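Herton Safe Online project, progress report for December
To: Hubert Schnyder, Hadico
From: Somtochukwu Akinola

Hubert, short one this time, the school sessions ate most of the month. Numbers you asked for first, then the problems.

Reports handled: 300 since the last update. Mostly abuse in replies and group chats, plus fake accounts using a real person's photos. The fake accounts are the slow ones. Platform wants ID from the victim, victim doesn't want to send ID, we go back and forth. Two cases went to the police with a full file from us. No word back on either.

Local athletes are still the biggest single group. Losing a match sets it off, and so does a missed penalty. The Herton women's soccer side had a bad run this month and the goalkeeper got messages every night, some from people betting on the games. She has locked her account and one of her teammates now checks the inbox for her. We wrote that up as a method others can use, it's in the new guide.

The guide itself: done, proofread, 2,000 copies printed. Half are out already, to clubs, the library and the high school. Covers saving evidence, blocking, who to call, and a page on why not to go looking for the person yourself. That page got argued over a lot. Several people in the sessions said they would rather just turn up at the guy's door. I kept the wording plain.

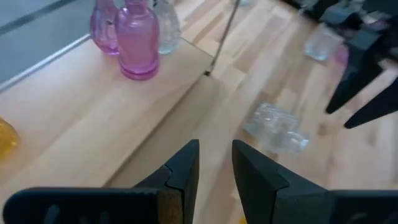

Training next. Two sessions ran, both full. The evening one overran because of the questions, mainly from parents, mainly about group chats they can't see into. Need a better answer on that. Bako has offered slides from their own course, will look at them before we book anything else.

Problems. The Sorkis reporting form went down twice and we lost some entries, can't say yet how many. They say it's fixed. I've asked for it in writing and for a daily backup to go to us. Also the screenshots people upload are getting shrunk so the usernames are hard to read, which makes them useless as evidence. Same ticket, no reply yet.

Money: under on travel, over on printing becuase of the color pages. Evens out. Full sheet attached seperately.

Need from you:
- OK to move the leftover travel money to printing
- a name at Hadico for press calls, I got one at 7 a.m. and didn't know who to pass it to
- yes or no on the spring sessions so I can hold the room

Will send the case breakdown when the form data is sorted.

Somtochukwu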